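Heating log, continued from the green notebook. The boiler was serviced again this morning and the pressure still falls overnight. Refilled to 1.5 bar at the end of yesterday, 0.9 on the gauge before breakfast. No damp patch at any valve on the ground floor. I have stopped trusting the gauge and have ordered a second one from Barnotik to fit at the filling loop.
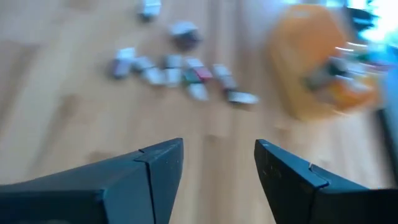

Heywood, 11/26/24

Kiros Woldemariam came with the thermal meter and went over the pipe runs with me. The flow and return pass under the boards from the hall to the back wall, then rise to the bathroom. He found an even trace all the way along, with no warm spread to either side. A leak on the hot side ought to show as a blur, so he is inclined to rule out the floor. I am less sure. The return was only at 31 degrees when he measured it, and a slow weep there would be hard to tell from the background.

His own suspicion is the expansion vessel. Pre-charge was 0.4 bar with the system drained down, against 1.0 on the plate. Pumped it back up, refilled, bled the two upstairs radiators. The small one in the box room gave a long run of air and then black water. Added inhibitor, 1 litre, Sallari. The tin says one dose treats 12 radiators and we have fewer than that.

Woltell have quoted 299 for a replacement vessel, fitted, and almost 2000 if the heat exchanger has gone as well. Joanne Blackburn had the same boiler and paid 1000 for the exchanger alone, but hers was done in summer. Asked Woltell to put both prices in writing. They can come in December. 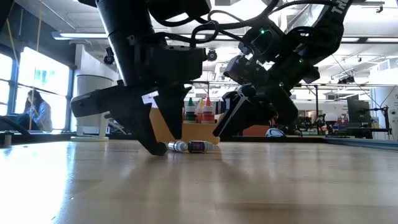
The table, light wood, with the pair of small bottles.

Test for tonight: isolate the boiler from the circuit at both valves, leave it cold, read both sides in the morning. If the boiler side drops, it is the vessel or the relief valve. If the circuit side drops, boards up. Tied a plastic bag over the discharge pipe outside to catch any drip from the relief valve.

18.40, pressure 1.5, outside 4 degrees. Valves closed 18.55.

21.30, 1.5. Kitchen 16 degrees, falling. Fan heater in the bedroom only.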